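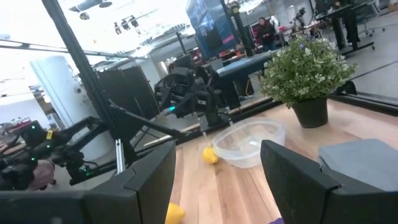 Drandalside knitwear fans finally have something to put on their calendars

Tuesday, March 15, 2022

If you have been holding off on buying a spring cardigan, your patience is about to be paid back very nicely. Cesik, the small label that has been making thick, cozy sweaters out of the old mill building in Drandalside for longer than most of us have lived here, is opening its first real store, and it is going in right downtown on the corner where the shoe repair place used to be.

The shop will carry the whole spring line, which runs to 54 pieces this year (counting the scarves, and who wouldn't count the scarves!). There are the boxy crewnecks everybody knows, a long belted cardigan in oatmeal and moss green, and a new short-sleeved cotton knit that Cesik says was made for those mornings when you leave the house cold and come home warm. Sizes go up further than before as well, a change customers have been asking for at the holiday sample sales.

Sharing the space will be Tavisis, whose printed silk scarves and soft little neckties will have a wall to themselves near the fitting rooms — and there are four fitting rooms, with proper doors, so no more trying things on behind a curtain at the mill.

The yarn for the heavier pieces still comes from Saavedra, the same spinner Cesik has used from the start, and the store plans to sell leftover cones of it to home knitters for as long as they last.

Doors open this Saturday at 10 a.m., and the first weekend brings a free mending table, so do bring along that old favorite with the hole in the elbow. Regular hours will be Tuesday through Saturday until 5 p.m. The mill sample sale will still go ahead in June, as it always has.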